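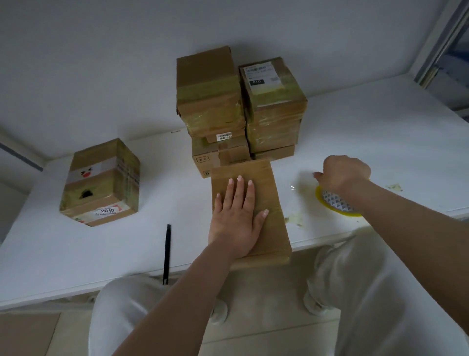
I've wanted to go round the Sotomayor works in Covport ever since I found out the place was open to visitors, which was back in December when I was meant to be buying Christmas presents and ended up reading about paper mills instead. They make boxes. Plain brown cardboard boxes, and up to 100 different sizes of them, and I had a lovely time.

Getting there is a bit of a faff. The 598 bus from Bremby drops you on the wrong side of the dual carriageway and you have to walk back under it through a subway (bring proper shoes, there was a puddle the whole width of it). Tickets are 12 pounds, which gets you the tour, a cup of tea and a biscuit. I'd say go for the morning one - the machines stop for lunch and the afternoon lot were standing about in the corridor when we came out.

You start in the paper store, which smells wonderful, a bit like wet school books. The reels are taller than me! Then it's ear defenders on and through to the corrugator, a great long beast they call the Siron after the river out the back. Flat paper goes in one end, gets steamed and pressed into waves, has starch glue put on the tips of the waves and comes out as board at the other. I had never once thought about what the glue was. It's basically the stuff you'd thicken gravy with, and our guide let us dip a finger in a pot of it.

After that there's the cutting and printing hall, where they do the creases and all the little umbrella and wine glass symbols. I asked what happens to the misprints and they go straight back for pulping, along with every scrap of trimming, sucked up through pipes in the ceiling. It makes a terrific rattle.

My favourite bit was the test room. They've got a press that squashes a box slowly until it gives up, and everyone in our group of 20 had to guess the weight first. I was miles out. A double-walled one lasted so long that a small boy at the front started cheering it on.

The shop is tiny and sells mostly flat packs and tape, but the seconds are very cheap, so I came home on the bus with a bundle under each arm and got some looks. The café shuts at three, by the way, and they don't take cards.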